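The microwave corner, finally

I have been meaning to write about the kitchen for weeks, and every time I sat down to do it I got up again to make tea, looked at the counter, and decided the kitchen wasn't ready to be written about. Well, it's April, the windows are open, and I've made peace with it. So let's talk about the microwave corner!

Those of you who have been reading since the old apartment will remember that we didn't own a microwave at all for the longest time. I was a bit of a snob about it, I'll admit (my mother reheated everything in a saucepan and so did I, and I thought that made me a better cook, when really it just made me a person with a lot of saucepans to wash). Then we moved in here, and my friend Silvana Paiva was leaving for a job overseas and giving away half her kitchen, and would I like the microwave? I said no. Then I said maybe. Then I carried it up four flights of stairs with my arms shaking, so I suppose that was a yes.

It's a very plain one, with knobs you turn, and I love that more than I expected to. The writing around the dial is in Chinese, and I don't read a word of it. Silvana gave me a lesson over the phone and I wrote it all down on the back of an envelope, which I promptly lost. After that I learned by cup of milk. Cup of milk, small turn, wait, taste. Cup of milk, slightly bigger turn. I drank a lot of milk that week, but now my hand just knows where to go, the same way you know your own front door key in the dark.

The corner itself took longer to sort out. It used to be where everything landed: the mail, the bread, a bag of onions, a lamp we were going to fix. My first plan was a shelf from Trandau, and I measured for it twice and still got it wrong, because I forgot the door swings to the left and needs all that room to open properly. Back it went. Then I thought about a rolling cart and spent a whole evening comparing them, and in the end I just cleared the onions out and pushed the microwave along the wall until the door could open all the way. It cost nothing. I wish I'd tried it first.

Cleaning is the other thing people ask me about, so I'll tell you what I do. I put a bowl of water in with half a lemon squeezed into it (I drop the squeezed half in as well), let it get good and steamy, and then leave the door shut for 9 minutes while I do something else. Everything wipes off with a soft cloth after that. The glass plate comes out and gets washed in the sink like any other dish, and I dry the little track underneath before it goes back. My neighbor Thaís Guimarães swears by vinegar and she may well be right, but I can't stand the smell before breakfast. 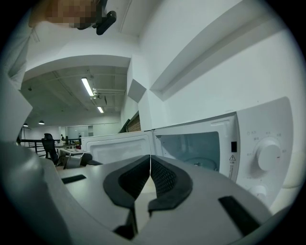

Door open, turntable in, and that big white dial I'm so fond of.

I do still want to do something with the wall. I like the white – it makes the corner feel bigger than it is – but there's that bit of brown wood peeking out behind the door and I keep wondering if I should bring more of it in. A little wooden rail, maybe, for the oven mitts and the cloth. I saw one for around 40 dollars, and I'm trying to be good and wait until I've lived with the corner a bit longer.

Meanwhile I've been making baked apples in there, if you can call them baked. Core the apple, fill the middle with brown sugar and cinnamon and a little butter, set it in a deep bowl with a spoonful of water, cover it loosely, and start with 4 minutes. Poke it with a fork and give it a bit more if it fights back. Let it sit before you eat it, please, the sugar gets terribly hot. I'm having one tonight with the last of the cream, and if you have a favorite filling I'd love to hear it in the comments.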